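Jillcombe posts its house rules for shared robot benches, and I read all 29 pages

Posted in June, filed under Automation

So the Jillcombe workshop finally put its bench rules online, and I've spent two evenings with them and a large pot of coffee. If you run arms on tabletop tasks with other people in the room (or you share a bench with three other teams and keep finding your bowls in the wrong cupboard), you'll want a copy. It's free, it's 29 pages, and most of it is in plain English, bless them.

A bit of background for anyone who missed the talk in the spring. Jillcombe is the shared space that Etasia and Starkance both rent time in, and up to now each tenant brought its own rules. Etasia had a nice thick binder. Starkance had a one-page checklist taped to a cabinet door. The two didn't agree on much, down to which direction you face the arms when you park them at night. The new document replaces both, and everybody who books a bench has to sign it before the end of the summer.

What pushed it over the line was the logbook. Jillcombe went back through a year of bench entries, 2,516 of them, and 609 had no note of how the table was set up when the run started. That's a lot of runs you can't repeat! I've been guilty of this myself. You write "kitchen task, same as yesterday" and then three weeks later you're trying to remember whether yesterday had one cup or two.

So section one is all about setup, and it's the part I liked best. Every run starts from a known parked pose, with the grippers open and clear of everything on the table. You cover the work area with one sheet of plain paper or mat in a single color, laid flat, and you swap it when it gets torn or stained. A few creases are okay - the draft said "free of wrinkles" and I'm told the complaints came in fast. Objects go out before the arms are enabled, and hands stay out after that until the operator calls it.

There's also a rule that you take one still of the whole table before each session and store it with the log. One picture, wide enough to get both arms and all the props. I've started doing this and it takes me less time than finding a pen.

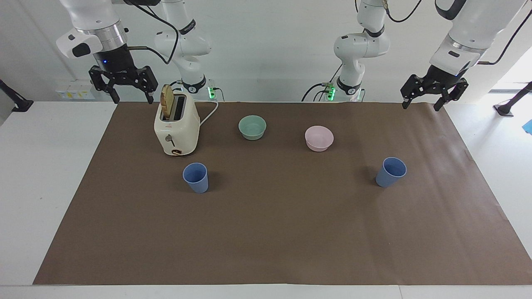
Section two covers powered props, meaning anything on the bench that plugs into a wall. Toasters, kettles, desk lamps, that sort of thing. The rule is that the cord has to run away from the working side of the table and toward the wall, where an arm has no reason to go. You have to be able to get at the plug without reaching under or past an arm. And a prop that heats up has to have a person standing by it the whole time it's switched on, even if the task is only about putting something into it or taking something out. I asked whether that applied when the toaster is unplugged and only there as an obstacle, and the answer was no, but you have to write "unplugged" in the log. Fair enough.

Food gets its own half page, which made me laugh and then made me check our drawer. Bread and anything else that crumbles is single day use. It gets tossed when the session ends, and it doesn't get eaten, by anyone, no matter how good it smells at four in the afternoon. Bowls and cups used on the bench get marked on the bottom and live in the bench cupboard. They don't go back to the kitchen. (Gu, the little training outfit upstairs, apparently already does this with nail polish dots, and the rules borrow the idea and say so.)

Then comes the section people are going to argue about, which is cables. Any cable that moves with an arm has to be checked through the full reach of that arm before the first run of the day, slowly, with a second person watching it. Loops have to have enough slack for the longest move in the task and still not drop low enough to brush the props. I think this is right, and I also think it will be the first thing skipped on a busy morning. Etasia's old binder asked for the check once a week. Going to daily is a big jump, and the folks I talked to in the hallway had feelings about it.

There's a cap in here too. After 1,000 cycles on a task, the gripper fingers have to be inspected and the result signed, whether or not anything seems off. Starkance was already doing something close to this. For the rest of us it means keeping a running count, and the document comes with a tally sheet you can print. I'd have liked a spreadsheet, but okay.

Some smaller bits I marked up as I went:

Status lights have to be visible from the operator's chair. If you can't see them from where you sit, you move the chair or you move the bench.

Stands and tripods get a taped outline on the floor, so you can tell when one has been bumped.

If a bench is near a window or an open door, write down whether the blind was up or down and what time you started. Daylight changes a lot between nine and noon, and people forget it's part of the setup.

Breakable dishes need a written okay. Plastic doesn't.

The stop button gets pressed on purpose once a day, by whoever opens the room, and it goes in the log like everything else.

My one real gripe is with the last section, on visitors. It says guests stay behind the yellow line "unless supervised," and it never says what supervised means. Is it one person per guest? One person for a group of twelve students? I sent that in as a comment and got a friendly note back saying a second draft is coming, with that part rewritten. They're taking comments on everything else as well, through the form on the bench booking page, until the sign-up period closes.

Printed copies are in the rack by the Jillcombe front desk. The tally sheet and the cable check card are separate downloads at the bottom of the same page, and the card is sized to fit the little plastic holders that are already on the bench legs. I printed ours on yellow. Bench bookings for July opened this morning and you can't get past the first screen without ticking the box that says you've read the rules, so do leave yourself some time for it.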